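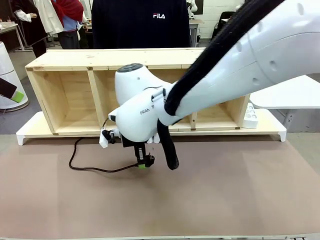

Meeting Minutes

Cabrera Shared Workshop - Monthly Members' Meeting, October

Called to order at 7:05 p.m. Nilton Montoya chaired. Jhosep Quintero took notes. 11 members present, which is a quorum.

1. Minutes of the last meeting

Approved with one correction. The item on the dust collector filter should have said the spare is on order from Renberg, not on the shelf.

2. Pine cubby shelf

Nilton reported that the long shelf for the Ilport reading room is assembled and on the work table. It is pine, with four compartments in a row and a long top board. Ilport has paid the deposit and the balance is due on delivery.

Discussion on finish. The wood is still bare. Ilport left the choice to us and asked only that it not be shiny. Two members favored a clear water-based coat. One suggested leaving the inside of the cubbies bare and coating only the top board and the front edges. Jhosep said books and bags will rub the insides more than anything else and they ought to be coated too. There was some back and forth about knots bleeding through. Nilton said that is a problem under paint and less of one under a clear coat.

Moved and seconded: clear matte finish, two coats, inside and out, sanding between coats. Passed, 9 to 2.

Nilton will do a test patch on an offcut first and leave it by the sink for members to look at.

3. Work table and mat

The pinkish-brown mat on the large table has picked up scuffs and lighter patches. A member asked whether it should be replaced. The general feeling was that it is still smooth and does its job. No action, but members are asked to put down paper before gluing or finishing anything on it. This applies to the shelf as well.

A replacement quote from Prolura was read out. It will be kept on file.

4. Cords and plugs

Several members raised the matter of cords lying loose on the table top. A cord under a piece of work can mark soft wood, and pine dents easily. Agreed:

- Keep cords behind the work where they will reach.
- Do not set a piece down on top of a plug or cord.
- The plug with the green band stays with the work table. Please do not take it to another bench.
- Unplug at the power strip before wiping the table down.

Jhosep will type these up and post them next to the light switch.

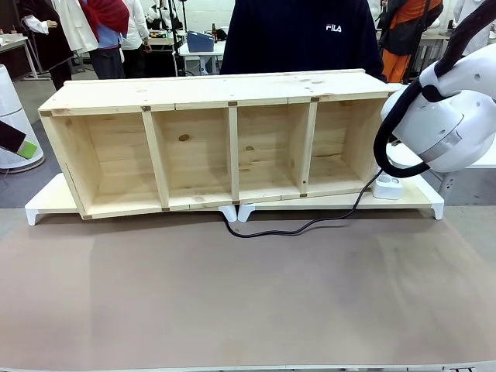

5. Risers

Laying the shelf on its back across the two white risers, end to end, was discussed as the setup for finishing. It brings the open fronts of the cubbies up where a brush can get into the corners. Members who have tried it were in favor. One concern was the place near the middle where the risers meet. Nilton will check that both tops are level there before any coating starts, and will square up the shelf on them - it was sitting a bit skewed.

The risers are to go back under the side bench when the job is done. They have been borrowed for the bike rack project more than once and not returned.

6. Delivery

Ilport can receive the shelf any morning before 11. The shelf is too long for Nilton's car. Jhosep has the use of a van and will need two people to carry. Blankets are in the back closet. The top board overhangs slightly, so lift from the bottom and ends and not from the overhang.

7. Money

Balance in the account is $1,205 after the sandpaper and glue order. Dues are outstanding from a few members and reminders will go out. A request for new bar clamps was held over to the next meeting, when prices will be available.

8. Other business

The side door is sticking again. Pull it up by the handle while closing. Lost and found has a gray sweatshirt and a tape measure.

Action items

Nilton - test patch, level the risers, first coat on the shelf
Jhosep - post cord rules, arrange van, send dues reminders
All members - paper down before glue or finish

Adjourned at 8:19 p.m.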